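# Where does the washing-up water go? Project report

I picked water use for my project because my mum kept complaining about the bill, and I thought I could get a whole term's work out of proving it wasn't me. It was partly me.

The plan was simple. I asked 24 households in Reltwood to keep a water diary for 5 days, writing down every time they washed up and whether they did it under a running tap or in a filled sink. Apinya Wiriya, my project partner, did the streets near the station and I did the hill (she got the better deal, the hill is horrible with a rucksack full of clipboards). We left everybody a measuring jug as well, so they could time how long their tap took to fill a litre.

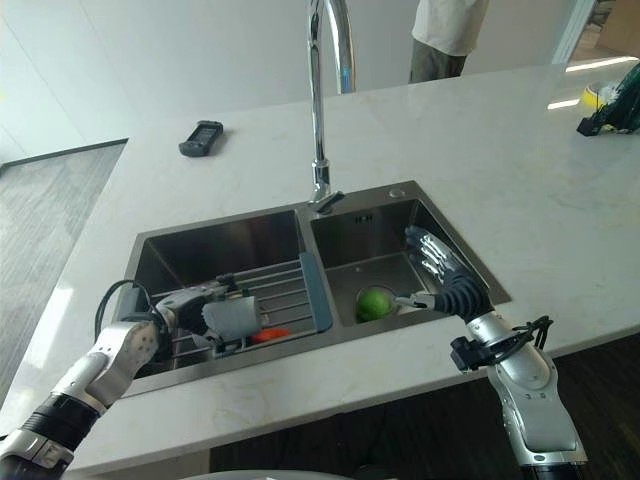
The jug test was the bit people liked best! Some families did it over and over and sent us extra results we hadn't asked for. Taps vary far more than I expected, even between houses on the same street, and for a while I was sure people were reading the jug wrong. So Apinya and I went back and repeated a few ourselves, and they'd been right all along -- I felt a bit bad about that.

Then there were the diaries. Three came back blank and one had been used for a shopping list. Everything else was usable, though "quick rinse" means something different in every house and I should have explained it on the front page. If I did it again I'd print the words "write the minutes" in massive letters.

## What we found

Running-tap households used more water than filled-sink households, as we'd guessed. What I hadn't guessed was how much went on rinsing things before washing them. One family on Sonanard Road rinsed every plate twice, washed it, then rinsed it again.
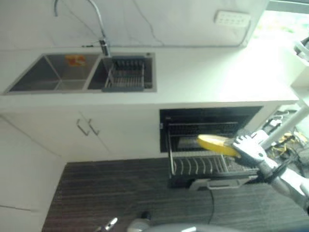 Mr Hedlund (Gøran Hedlund, our geography teacher) said we ought to look at habits by age too, but we never asked for ages on the form, so that part of the report doesn't exist. Sorry, sir. We did ask how many people lived in each house, and bigger households used less per person, probably from doing one big wash after tea instead of lots of little ones.

## Problems

- The diary week clashed with the school trip to Kolton, so a few houses were missing people.
- My first spreadsheet mixed up litres and pints. Apinya spotted it.
- We didn't include dishwashers at all, and quite a few people asked why.

I'd like to run it again in December, when there are more big meals going on, and see whether the pattern holds. Mum has already said she isn't filling in another diary.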